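Print this page | E-mail this page | 4 comments

Simbridge Open Bench – Washroom Station
Equipment page, Uredell building, ground floor

The washroom station is one of the work areas shown at the Simbridge open day in August. It consists of a full-size vanity with a ceramic sink top, a single-lever faucet and a cabinet base, set in a partial room with a door and finished walls. The humanoid stands at the front of the vanity. The task on show is sink wiping with a cloth.

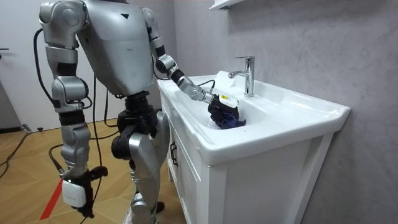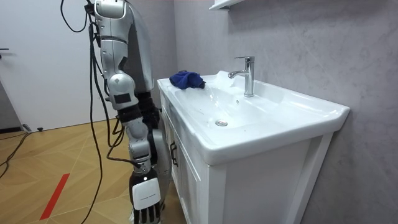
Washroom station, sink wiping task.
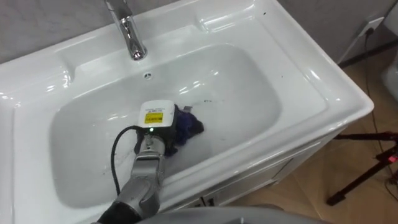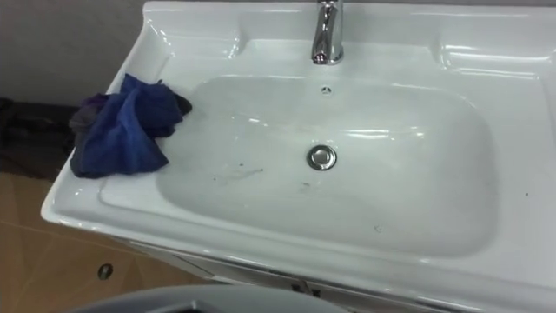
The task is specified in three stages: pick up the cloth, wipe the basin and the ledges, put the cloth back on the rim. Wiping is the longest stage and the one visitors ask about most. A glossy basin with sloping walls gives the hand no flat reference, and contact has to be kept while the surface turns under it. The cloth adds its own trouble. It bunches up, and its shape at pickup is different on every run.

Soil for the demonstration is dry and light. Removal is judged by eye at the end of each run and entered on the run sheet by Aba Odoi, who manages the station. Marks left on the ledge count against the run in the same way as marks left in the bowl. Water is not used during public hours.

Station data

Task: sink wiping, single cloth
Logged runs to date: 3,000
Runs logged during the last open day: 200
Visitors per group: 5
Faucet operation: not part of this task
Mirror and shelf cleaning: not part of this task

Logged runs include failed ones. A run is failed if the cloth drops to the floor, if the hand strikes the faucet, or if the operator presses stop for any reason. Runs stopped by a visitor stepping over the floor tape are struck from the log and repeated.

Attending a demonstration

Groups enter from the Opoku corridor and stand behind the tape. The operator gives a short introduction, then starts the run. Talking is fine during the run. Please do not reach across the sink or step on the cables, and keep bags off the floor on the cabinet side. Flash photography is not allowed near the station – reflections off the ceramic are already a problem for the vision software.

Iddrisu Boateng takes technical questions after each run. He can go through the wrist and hand settings, the grip limits for cloth, and the changes made after the move from the old Drarnolora site, where the same task was run on a shallower sink. Settings from that sink did not carry over well. The approach height and the wiping path were both redone.

Hire and loan

The vanity section can be lent to partner labs without the robot. It ships in two parts, top and cabinet, and needs a level floor. The wall panels stay at Uredell. Labs that want to repeat the task should ask for the run sheet template and the cloth list at the same time; cloths from different suppliers have given different results, and figures taken with an unlisted cloth are not added to the log.

Requests for the August session close when the groups are full. School groups should write first, as the last run begins at 4 p.m. and the building is locked soon after.

Shared 5 times | Print | E-mail

Contact Simbridge | Copyright Simbridge, all rights reserved | Back to top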